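# Chapter 8: Why Glass Is So Strange

I broke a lot of glass as a kid. Windows, mostly, and one aquarium (empty, thank goodness), and a set of my grandmother's tumblers that I was carrying on a tray while trying to walk backward. So you'd think that by the time I got to college I'd have had some feeling for the stuff. I didn't! My first materials professor held up a marble on the first day and asked us whether it was a solid or a liquid, and I wrote down "solid, obviously" and then spent the rest of the semester finding out how much trouble was packed into that "obviously."

In the last chapter we looked at crystals. You'll remember the stacked oranges, the salt cubes, and the long slog through unit cells (I promise we're done with those for a while). The big idea was order. If you know where one atom sits in a grain of salt, you can say where its neighbors sit, and their neighbors, and so on for a very long way. Glass throws that out. Zoom in on a piece of window glass and each silicon atom still has four oxygen atoms around it, just as it does in quartz, so up close things look tidy enough. Walk a few atoms away, though, and the pattern falls apart. The rings are different sizes, the angles wander, and there's no repeating block you could copy and paste to build the rest.

We call that kind of material **amorphous**, which just means "without form." I've never loved the word, because a glass has a perfectly good form. You can drink out of it. What's missing is the long-range order, and that's the phrase I want you to hang on to.

## 8.1 Getting stuck on the way down

So how do you end up with a solid that has no order in it? The short answer is that you cool a liquid and it gets stuck.

Think about a crowded dance floor when the music stops. If people have plenty of time and room, they can drift back to their assigned tables, and everybody ends up where the seating chart says. Now suppose the floor gets stickier and stickier as the song winds down. People slow up, they shuffle, and at some point they can't lift their feet anymore, wherever they happen to be. Take a picture of the dancers before and after and you could hardly tell the two apart. One crowd is moving and the other one isn't.

The molten stuff in a glass furnace behaves like that second crowd. It's thick, and it gets a great deal thicker as it cools, and the atoms would need to break and remake strong bonds to line up as crystals. They run out of time. There's no sharp freezing point where the whole thing snaps into place the way water does at 32 degrees Fahrenheit. You get a range of temperatures where the liquid stiffens into a solid, and we call that range the **glass transition**. Cool it faster and the transition happens at a slightly higher temperature. Cool it slower and it happens a bit lower. That should bother you a little! A melting point doesn't care how impatient you are, and this does. We'll come back to it in Section 8.4 with some actual curves.

One thing we can clear up right now is the old story about cathedral windows. You may have heard that old panes are thicker at the bottom because glass is "really a liquid" and has been flowing downhill for centuries. I believed this until I was embarrassingly old. The uneven thickness comes from how the panes were made, and you can find some that are thicker at the top or along one side. At room temperature, ordinary window glass is so stiff that you could wait far longer than any cathedral has been standing and never see it sag.

## 8.2 What's in the pot

Pure silica makes wonderful glass. It also needs a ferociously hot furnace, well above 3,000 degrees Fahrenheit, so for everyday things we cheat. Add soda (sodium carbonate) to the sand and the sodium gets in among the silicon and oxygen and breaks up some of the links. Fewer links means a runnier melt at a lower temperature. Lovely, except that glass made of only sand and soda will dissolve in water, and you don't want that in a drinking cup. So we add lime as well, and the calcium toughens it up against water. Sand, soda, lime. Almost every jar in your kitchen is some version of that recipe, and the three ingredients are going to follow you through this whole chapter.

Color is mostly a matter of the small extras. Sand nearly always carries a little iron, and iron in the melt gives a green or bluish-green tint. Look at a sheet of "clear" glass edge-on sometime and you'll see it. Makers who want the tint gone have to buy cleaner sand or add something to balance the color out, and makers who want more of it can add iron or chromium on purpose. Other extras do other jobs: cobalt goes deep blue with hardly a pinch, and the amber of a beer bottle comes from iron and sulfur working together.

Thickness matters too. Light passing through more glass loses more of certain colors along the way, so the same melt can look pale in a thin wall and quite dark in a thick one. What's behind the glass, or inside it, and how the light hits it will shift the shade as well. Keep that in mind before you decide that two pieces came from different batches.

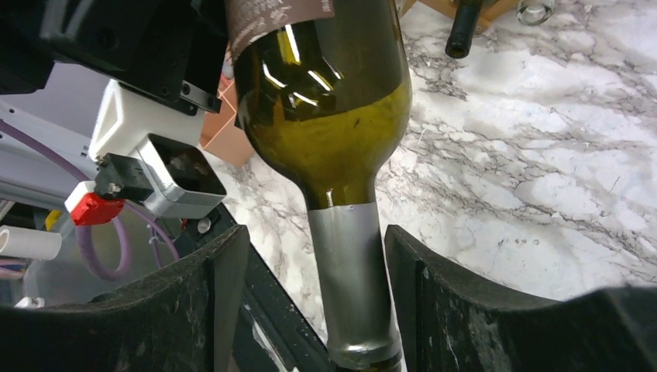

**Figure 8.1** Green glass in a wine bottle. The olive tone is darker in one part and more yellowish near the curve into the neck.

I started keeping odd bits of glass on a shelf when I was first teaching this course, and I'd urge you to do the same. You don't need anything fancy. A jam jar, a marble, a chipped ovenproof dish, a piece of old window. Hold each one up to a lamp, then look through it the long way, and jot down the colors before you read on. It takes ten minutes and you'll get a lot more out of the table in Section 8.3.

## Before you start the rest of the chapter

A few terms you should be comfortable with from earlier on: *viscosity*, *bond angle*, *unit cell*, *thermal expansion*. If any of those made you wince, flip back now. I'll wait.

We'll also be following one made-up-for-class problem all the way through, the Brovcombe jar. The Brovcombe works wants a plain food jar that weighs 300 grams, and in each section you'll settle one more thing about it – the recipe first, then the furnace temperature, then how slowly to cool it so it doesn't crack on the shelf. Keep your notes on this in one place. Students who scatter them across three notebooks always come to see me in a panic in February.

Try these as a warm-up. They don't need any math.

1. Honey gets thicker in the fridge. In what way is that like the cooling of a glass melt, and where does the comparison break down?
2. Hard candy is a glass made of sugar. Why do candy makers worry about stray sugar crystals getting into the pot?
3. Suppose you left the lime out of the Brovcombe jar. What would you expect to go wrong, and how soon do you think a customer would notice?
4. A friend shows you an old windowpane that is thicker at the bottom and says it has flowed. What other panes would you ask to look at before answering?

The second one is my favorite, and if you have a stove and a patient roommate you can test it tonight. Use a heavy pan, and please watch your fingers, as melted sugar sticks and burns badly. When you've had a go at all four, turn to Section 8.3, where we weigh out our first batch.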